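Search help topics Enter keyword Go

Paslow Coach Lines: Baggage FAQ
Applies to the Titville, Mihăilă and Loltano routes. Last revised August 31, 2019.

How much baggage can I bring?

Each ticketed passenger may check two bags and carry on one bag plus one personal item. A checked bag may weigh up to 50 pounds and measure up to 57 inches, adding length, width and height together. Wheels and fixed handles are included in the measurement. Retractable handles are measured in the closed position.

A child traveling on a lap ticket has no separate baggage allowance. A folding stroller is accepted in the hold at no charge and does not count toward the adult's two bags.

What happens if my bag is over the limit?

Overweight bags are charged at the counter before a tag is printed. The charge is per bag and per direction. You may move items from one bag to another at the counter as long as the line is not held up. Bags that exceed the size limit are accepted on the Titville to Loltano route only, subject to hold space, and may be sent on the next departure. Mihăilă is served by a shorter coach with a single hold door, and oversize bags are refused there.

Where do carry-on items go?

Carry-on bags go in the overhead rack or under the seat in front of you. The rack above the first row on the driver's side is reserved for safety equipment. Nothing may be placed in the aisle, on the rear step, or against the restroom door, even for a short stop.
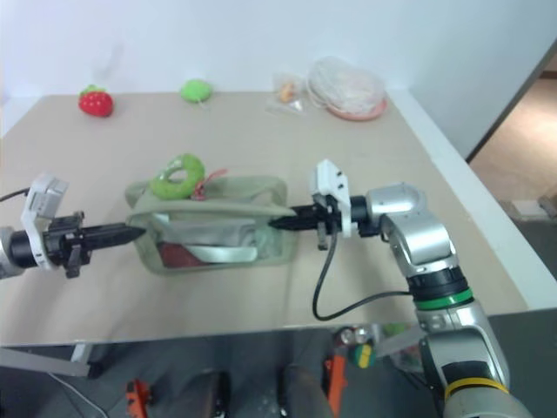
Personal items must fit completely under the seat or in the mesh seat pocket. Purses, laptop sleeves and small backpacks meet this rule in most cases. For chargers, medicine and paperwork, we suggest something flat that closes all the way, and a see-through zippered pouch like the pale green one is well suited to it. Hard cases do not fit the seat pocket and will bend the frame. Drivers may ask you to move them to the rack.

Do you inspect bags?

Checked bags may be opened in your presence at the counter. Carry-on items may be opened at the coach door. If you decline inspection, the bag does not travel, and your ticket is refunded under the normal refund table. Locks are permitted. A locked bag selected for inspection must be unlocked by the passenger, and staff will not cut a lock.

Can I carry sports gear?

Yes. Loose balls must be bagged. An inflated soccer ball or basketball may travel in the hold if it is in a closed bag. Smaller balls may be carried on. Rackets need a cover over the strings. Skates need blade guards and must go in the hold. Golf clubs, skis and fishing rods count as one checked bag per case and must meet the weight limit, but they are exempt from the size limit on all routes except Mihăilă.

Bicycles are accepted in a box or a padded bag with the pedals removed and the handlebars turned. Reserve bicycle space when you buy the ticket. Electric bicycles are not accepted with the battery installed or packed separately. 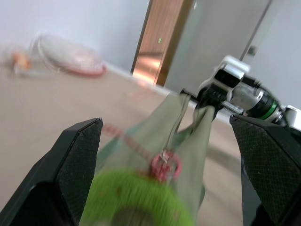 Floarea Tudose wrote to us in August that her tennis bag had been charged as a third checked bag at Titville, although she had only one suitcase. The charge was a counter error and was refunded. A racket bag counts as one checked bag, so a suitcase and a racket bag together are within the allowance. If the amount on your receipt looks wrong, keep the receipt and ask for a review before boarding if time allows.

How should I label my bags?

Put your name and a phone number on the outside of every bag, including carry-on bags. Put a second copy inside, near the top. Remove old tags and barcodes from earlier trips. The scanner at Loltano reads the first barcode it finds, and an old one can send the bag to the wrong bay. Bags with no name on them are held at the counter until the passenger is located.

What if my bag is delayed or damaged?

Report it at the arrival counter before leaving the station and fill out Form 1719. You will need the claim stub stapled to your ticket. If the counter is closed, the form can be left in the drop slot beside the ticket window. Late claims are accepted for seven days for delay and three days for visible damage.

Our liability for checked baggage is limited to $3000 per passenger with receipts. We do not accept liability for cash, jewelry, electronics, or perishable food in checked bags. Wear to wheels, zippers, straps and feet is treated as normal use and is not covered.

Claims for the Mihăilă station are handled by Maricica Văduva. All other claims go to Horațiu Bratu at the Titville office. Please do not send the same claim to both.

How do I describe a lost item?

Give the type of item, its size, the main color, the material if you know it, and any tag, cord or mark on the outside. Brand names help only if the label is visible. List a few of the contents, but hold back one detail that can be used to confirm the item is yours. Include the route, the departure time and the seat number.

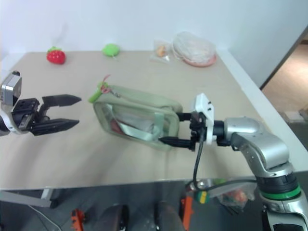

How long do you keep found items?

Found items are logged at the station where the coach ends its run and kept for about six weeks. Food and open liquids are discarded the same day. Identity documents are handed to the local police. Items can be collected in person with photo ID, or mailed at your cost within the service area.

Can I store a bag at the station?

Titville and Loltano have lockers on the lower level. Mihăilă has no storage. Locker rental ends at station closing time, and anything left inside is moved to the found items room.

Related topics: Refunds, Traveling with Pets, Accessible Seating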